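Gallery: Our February Recording Days in Prurville

Welcome, and thank you for stopping by! We have been meaning to put a page together for the longest time, and after so many kind messages from friends of the project it seemed only right to share a little of what goes on at Medum. For those who are new, we gather examples of everyday handling work - picking things up, setting them down, passing them along - so that a learning system can study how people do it and have a try of its own. Our goal this season is over 2000 good recordings, and they all come from patient people with hand-held grippers and plenty of tea.

Anong Boonyarit looks after the recording days, and she likes everybody to settle in before the real takes begin. Newcomers spend the first 12 takes simply getting used to the weight of the gripper, and after that we start keeping what they record. A morning usually brings us 36 takes from each pair, a few less if the chatting gets the better of us (it often does!). 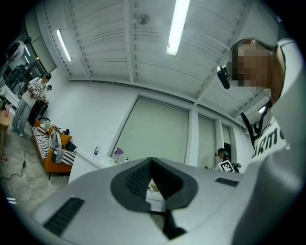 People around the room and the marker board held up by the doorway, with the orange sofa and its striped cushions over by the wall.

Afternoons are given over to the Vareck set, our name for the kitchen and tabletop jobs: cups, lids, cloths, folded napkins, and one very stubborn drawer that has taught us all a good deal about humility. We ask people to work at their own natural pace and to leave their little fumbles in, and Anong goes through the takes in the evening with a notebook beside her.

The Michalski set comes next, with 24 new tasks built around packing and unpacking shelves. If you live near Prurville and would enjoy spending a morning with us, do please write to Anong through the contact page - no experience is needed, and comfortable shoes are a very good idea.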